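Musty smell from front loader, 2 months after moving in

Stalla_owner
Posted November 24, 2018

We moved into a rental in Vistcombe and the laundry closet came with a front loader. It cleans fine but everything comes out smelling like a basement. I've run two hot cycles with vinegar and it was back within a week. The closet is 60 inches wide with a folding door, no window. Do I need to call someone or is there something I'm missing?

pinecone_dan
Have you pulled back the rubber gasket and looked in the fold? Mine had a sock and a layer of gray slime in there. Paper towels and dish soap, then wipe it dry.

Stalla_owner
Just did. Gross, but no sock. Some black spots that don't come off.

mkhsiao
Those spots are mildew in the rubber and you may not get them out. They don't have to come out for the smell to go. What about the drain filter, behind the little flap at the bottom? Put a shallow pan under it first. I got a quart of water out of mine.

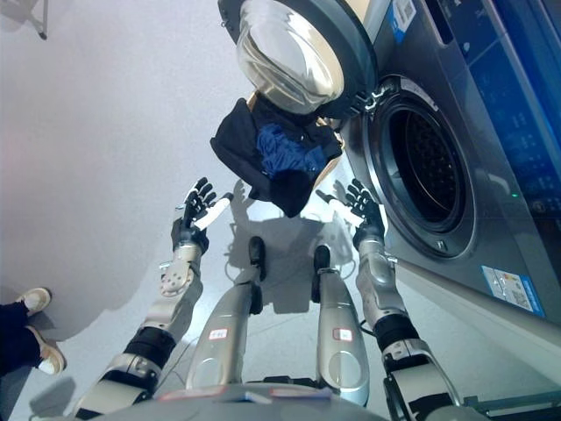 mkhsiao
The door matters more than any cleaner you can buy. I leave mine open from the last load of the day until the next morning, and I stopped buying the tablets. Open means all the way back, like the round door on the silver-gray one in the photo, so air gets to the gasket and the drum behind it. Don't leave clothes bunched up between the door and the drum either, dark things especially. You forget them and they sour.

rustbelt_laundry
Disagree on leaving it wide open. If you have little kids or a cat, that's a bad idea. Two inches is plenty. I wedge a folded washcloth in mine and have had no smell in 7 years.

mkhsiao
Fair point on kids and cats. We have neither. Two inches didn't work for me, but my closet is damp.

pinecone_dan
I'd skip the vinegar too. My repair guy at Kawaguchi told me it's hard on the rubber if you use it all the time. Plain washer cleaner once a month.

rustbelt_laundry
Vinegar is fine. I've used it for years on the same gasket.

pinecone_dan
Then we got different advice. I'm going with the guy who fixes them.

gray_heron
How much detergent are you using? Most people use three times what they need. One tablespoon for a normal load. If you see suds on the glass at the end of the rinse, it's too much. The extra stays in the machine and feeds the smell.

Stalla_owner
I was filling the cap — so a lot more than a tablespoon. The landlord said he'd get a quote from Skerkeo for a replacement but the first number was 700 dollars and he went quiet.

gray_heron
Don't replace it yet. Cut the soap, run one empty hot cycle with cleaner, clean the filter, keep the door open. Give it until the middle of December.

Stalla_owner
OK. Filter is done, there was a hair tie and a lot of lint in it. Door is open now, and the closet door too. I don't have a cat, so I'm trying it all the way first.

rustbelt_laundry
Pull out the soap drawer while you're at it and rinse it in the sink. There's usually gunk up in the slot it slides into. An old toothbrush reaches it.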